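Visit to Drindley: an afternoon with the Kivau grippers

I went up to Drindley on 18th May to see how Wimusau tests grippers before it buys them. Sarmīte Kivi runs the comparisons and had set aside 2 hours for me. The candidates were the Kivau two-finger unit and an older Ozoliņš model the group has used since November.

Testing is done on ordinary tableware. Sarmīte prefers it to machined blocks, which she says any gripper can hold. Each unit gets 60 attempts per object, all driven by an operator, and every attempt is logged with the grip width and motor current. I was given a seat next to the operator, Zodwa Shabalala, and told to keep my elbows in.
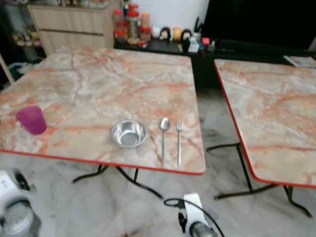
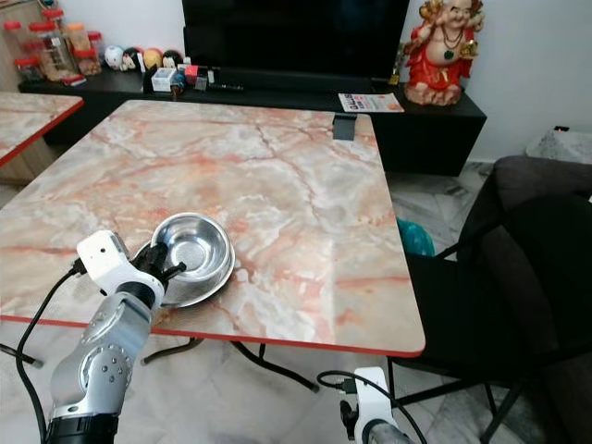
Folding tables with a marble pattern, and a steel bowl on the near one.

Thin metal rims are the hard part. The Ozoliņš closes faster, but its log for rims showed 19 drops, most of them during the lift. The Kivau is slower and its fingers have more give. Zodwa likes it better for flatware and worse for cups, where she tends to squeeze too far. I tried it myself and had the same trouble.

Cable routing came up several times. Both units need slack at the wrist, and a loop that is too long can catch on a table edge. Sarmīte wants a shorter cable and has asked the supplier for one.

The finger pads are rated for 600 cycles and get changed early — usually on a Friday. No decision on the purchase yet. I have been invited back when the cup runs are finished.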